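Dinner Club, With Robots

I turned up to the Tikik club on a Thursday with a notebook and an empty stomach, which tells you how badly I'd misread the invitation. "Kitchen night," it said. I pictured pasta. What I got was nine teenagers arguing (loudly!) over whether a spatula should be picked up by the neck or further down the handle.

Tikik is a student robotics club, and this term they've set themselves the job of teaching an arm to help out in a kitchen. Hajnalka Medve runs it. She used to teach food tech, so she has strong opinions about benches being wiped down, and she'll stop a run to get one cleaned. "Everyone wants to go straight to flipping pancakes," she told me. "I tell them, get the thing out of the holder first. Then we'll talk about pancakes."

And the holder is a proper headache, I can tell you. The kids steer the arm through each pickup by hand, over and over, and every go is saved so the program can learn from it. When I visited they were up to 1,436 goes, written in green marker on the whiteboard, and the target for the end of April was 1,943. I asked why such an odd number. It's one more than the Konatia team managed last year. Fair enough!

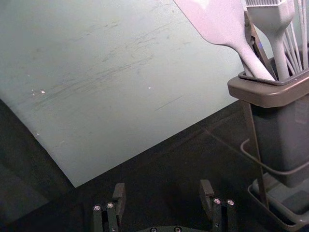
Tongs are the favourite to grumble about. They're skinny and dark, and they love to tangle with whatever is standing beside them. The whisk has its fans, though one girl in year nine refuses to have anything to do with it and has moved permanently to cutting boards, where she says life is calmer.

They let me have a turn. I'd like to report that my years of gaming paid off, but I closed the gripper on thin air twice and then nudged the lot sideways, and a very polite boy reached over and hit the stop button for me. My attempt was not saved.

The club gets by on a $700 grant from the local council and a sausage sizzle that brings in another $50 on a good weekend, so nothing gets thrown out if it can be glued. The regional meet is next, up against Konatia again, and they've been told the organisers will be choosing the utensils. Hajnalka is hoping for a ladle. The kids are dreading a ladle.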